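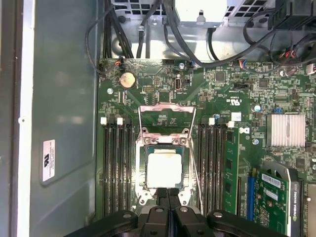

MEDIA RELEASE

Garkent College opens timber-framed dining hall and covered courtyard

Students at Garkent College have moved into a new dining hall and covered courtyard, completed by school building specialist Hatus after 34 weeks on site.

The building replaces the former canteen and the open asphalt area beside it, which had served the college since its years as a much smaller primary campus. Enrolment now stands at 462 students from Prep to Year 12, and lunch had for some time been taken in shifts, with senior year levels eating in corridors during wet weather.

Hatus was appointed following a competitive tender and acted as both designer and builder. The hall has a glue-laminated timber frame on a concrete slab, with high-level windows along the southern side and wide sliding doors opening to the courtyard on the north. A deep roof overhang shades the glass in summer. The courtyard roof is partly translucent, so that the ground-floor classrooms behind it keep their daylight.

"The college asked us for a room that would be calm at lunchtime, and that is largely a matter of acoustics," said Wilson Cuervo, Project Director at Hatus. "We spent a good deal of the design period on the ceiling. It is lined with slatted timber over an absorbent backing, and the end walls are treated in the same way. Staff have told us they can speak to a table of students without raising their voices."

Environmental performance formed part of the brief from the outset. The hall is naturally ventilated for most of the year, with ceiling fans for warmer days and a heat pump system for winter. Rainwater from both roofs is collected for the toilets and the kitchen garden. Solar panels have been fitted to the hall roof, and conduit has been laid for battery storage should the college wish to add it later. Bricks from the old canteen were cleaned and reused in the courtyard's low seating walls. 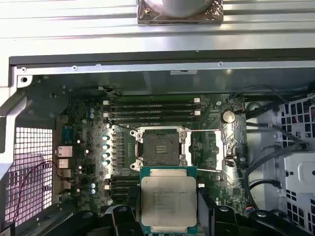
Will the hall be available to community groups outside school hours?

Community groups will be able to book the hall and courtyard on weekday evenings from December. The kitchen may be hired separately, and bookings will be handled through the college office.

Construction was carried out in two stages so that the college could remain open throughout. The first covered the hall and kitchen, built on the former tennis courts behind a temporary fence with its own entrance from the service road. Once the new kitchen was in use, the old canteen was taken down and the courtyard built in its place. Deliveries were kept clear of drop-off and pick-up times, and the noisiest work, including the removal of the old slab, was done during the school holidays.

Hanna Wilczyńska, Principal of Garkent College, said the change had been felt across the day, well beyond the lunch break.

"We now eat together, from our youngest students to our oldest, which we had not been able to do for many years," Ms Wilczyńska said. "The hall is used for breakfast club before the first bell, for choir rehearsal and for exams. The courtyard has become the place where families wait in the afternoon, and we see a great many more of them than we did before. I thank our neighbours in Drumitz Street for their patience with the trucks."

The kitchen is operated by catering provider Bravo, which has introduced a cooked lunch menu in place of the previous counter service. More than eight local growers supply the kitchen, and senior hospitality students complete part of their practical training there under the supervision of Bravo's head cook.

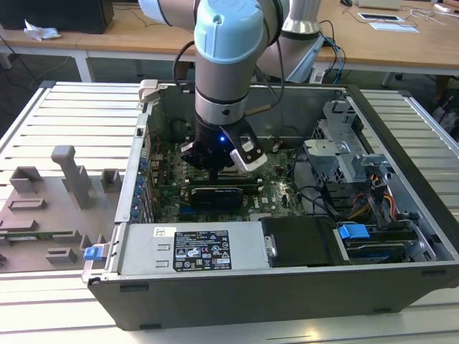

Robot arm above the motherboard of an open desktop computer tower.

Landscaping on the courtyard's eastern edge, including a row of deciduous trees and a ramped path to the oval, will be finished when planting conditions allow. The college is also preparing a brief for the refurbishment of its junior library — a separate project that has not yet gone to tender.

About Hatus

Hatus designs and builds classrooms, halls and sports facilities for government and independent schools. Its work ranges from single-room extensions to complete campuses, with an emphasis on timber construction and on keeping schools running while building is under way.

Media enquiries

Enquiries about the building should be directed to the Hatus communications office. Requests to visit or film at Garkent College should be made in writing to the Principal's office.

ENDS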